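Radwanderverein Paltard, Sparte Mehrtagestouren
Protokoll der Sitzung vom Freitag, 19.30 Uhr

Leitung: Rosalie Bachmann
Protokoll: Kowalczyk

TOP 1 Streckenführung Otetti-Rundtour

Die Gesamtlänge beträgt nach Neuberechnung 291 km, verteilt auf fünf Etappen. Höchster Punkt bleibt der Pass bei Pesta mit 2.259 m. Die Nordvariante über den Forstweg entfällt, da die Freigabe nur bis April gilt. Etappe 3 wird auf die Talstraße verlegt - die Steigung sinkt dadurch, der Verkehrsanteil nimmt zu.
Beschluss: Südvariante angenommen, eine Enthaltung.

TOP 2 Unterkünfte

In Pesta liegt eine Option auf Mehrbettzimmer vor, Halbpension, Preis bis zu 181 Euro pro Person für zwei Nächte. Die abschließbare Radgarage ist im Preis enthalten. Für Etappe 4 fehlt weiterhin eine Zusage. Kowalczyk fragt beim Gasthof in Otetti nach und meldet das Ergebnis per Rundmail.

TOP 3 Material

Jede Gruppe führt Kettennieter, Ersatzschläuche in zwei Größen und Schaltzüge mit. Verschlissene Ketten sind vor der Anreise zu ersetzen, Prüfung mit Lehre durch die Teilnehmer selbst. E-Bikes sind zugelassen; Ladegeräte werden im Begleitfahrzeug transportiert.

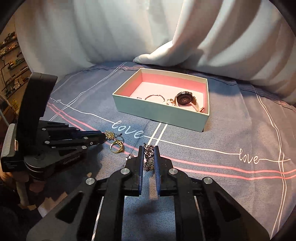
TOP 4 Gepäcktransport

Angebot des Fuhrbetriebs liegt vor, ein Gepäckstück je Person, Höchstgewicht 15 kg. Abholung jeweils 8.00 Uhr. Die Haftung für Elektronik ist ausgeschlossen.
Beschluss: Angebot einstimmig angenommen.

TOP 5 Verschiedenes

GPS-Daten werden nach Korrektur von Etappe 3 neu verschickt. Ältere Dateien sind zu löschen. Bachmann klärt die Bahnrückreise ab Otetti - Stellplätze für Räder sind reservierungspflichtig.

Ende der Sitzung: 21.10 Uhr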